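Wirgate Open Day

The Wirgate Open Day is a yearly public event held each November at the Wirgate robotics workshop in Cillico. It began as an evening for the families of staff and students and was later opened to anyone who asked for a ticket. The program is built around cloth handling, the main research subject of the workshop, and visitors can watch the work and try parts of it themselves.

Background

Wirgate was set up by Tresus, a maker of laundry and linen equipment, in a former print shop on Kolev Street. The company wanted machines that could fold mixed clothing as well as flat sheets and towels. Shirts and knitwear were harder than expected – a sleeve can end up under the body of the garment, and the same shirt never lands the same way twice. The workshop turned to recording people as they handled clothes with hand-held grippers, and using those recordings to train its folding arms.

The first open day drew 100 visitors. The most recent one drew 193, and entry had to be split into a morning and an afternoon session. Tickets are free. Wirgate keeps the groups small so that people can stand close to the tables.

Program

The day starts at 10 a.m. with a short talk by Lejla Perić, who has run the event from its second year. Groups then move between three stations: the folding arms, the repair bench and the gripper tables. The arms work behind a low rail and fold towels, pillowcases and, in recent years, T-shirts. At the repair bench, staff take apart worn fingers and wrist joints and answer questions.

The gripper tables are the busiest part of the day. Garments are put down in a heap and worked on with a gripper in each hand. The fingers close on the cloth much as those of a robot would, and the camera on the tool records the table from just behind them. Long-sleeved tops with ribbed edges are a common choice, as the ribbing gives the fingers something to catch. Staff show the grip first and then hand the tools over. Most newcomers squeeze too hard and pick up two layers at once.

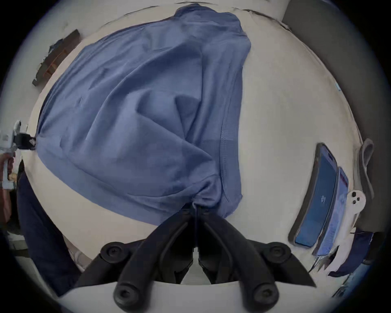

Blagoje Vidmar found the tables the best part of his visit but wrote afterward that ten minutes at each was too short, and that he had only just learned to let go of the cloth cleanly when his group was called away. He also asked for a station where children could try a smaller gripper. Turns at the tables were made five minutes longer the following year. No smaller gripper has been offered so far.

Use of recordings

Recordings made by visitors are kept only if a consent form is signed at the door. The workshop's full set held 3000 recordings at the time of the latest open day, most of them made by staff. Visitor recordings are stored apart from these and marked as first attempts. They are used mainly for testing how the folding software copes with slow or uneven handling.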